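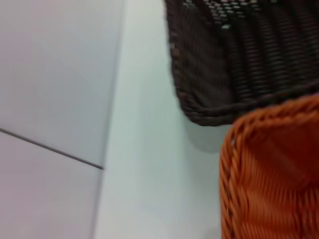 Gruvon Packing Hall is looking for people to take part in a study of tidying up, which we appreciate is a pastime most of you would pay to avoid. We, on the other hand, will pay you to do it. The study is run from the old Tanabe showroom and concerns how people decide where things go when they have been given no instructions whatever. Our surfaces are plain and pale, with a thin dark seam between one panel and the next, and earlier participants have shown a touching loyalty to that sort of line. Some would not let a teaspoon cross it. We would like to know if you are one of them, and we promise not to tell your family.

Who we want

Adults who live or work within reach of Colitz and can spare one afternoon. You may be neat, slovenly, or neat only when visitors are due. We already have 713 completed sessions from people who describe themselves as "fairly organised", and we should be very glad to hear from somebody who isn't. Professional organisers are welcome but will be asked to leave their label makers in the cloakroom.

What you will do

You will sort a quantity of household odds and ends, have a cup of tea, and then sort them again in a different mood. The mood is supplied by us, by means of a short film about parking permits. Afterwards you fill in a form and talk to Chiyo Nagano, who leads the study and has heard every excuse for a kitchen drawer.
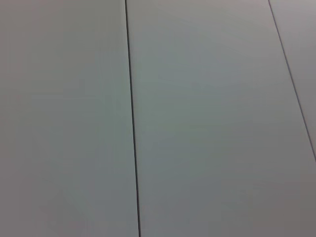
Do I need to bring anything with me?
Just your reading glasses, if you use them, and a bank card or statement so that we can pay you the right way round.

What you will get

A payment of £20, tea as mentioned, and a biscuit from the Bitis tin while supplies hold. Travel is not covered, though the bus stops outside and is occasionally on time.
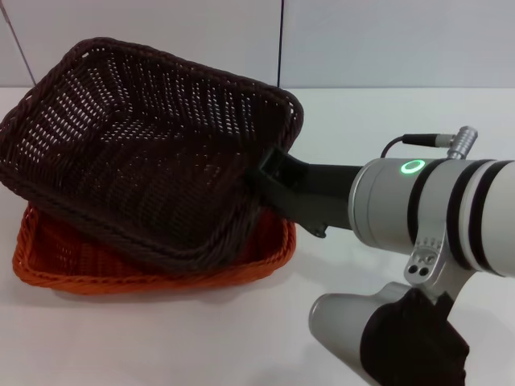
Sorting at home usually begins with buying something to sort into, and the second half of the study looks at that habit. People will happily own four containers for the contents of one. Woven baskets are the great temptation, and a dark brown one with a braided rim or a shallower one in reddish orange can make a heap of old chargers look like a decision. You will be asked to choose your containers first and see your odds and ends second, as happens in most shops.

How to apply

Write to Chiyo Nagano at the Packing Hall, giving your name, a daytime telephone number and one sentence on the worst cupboard in your home. Applications close on January 19, 2020. Sessions run until July, and we reply to everyone, although our own filing may delay matters.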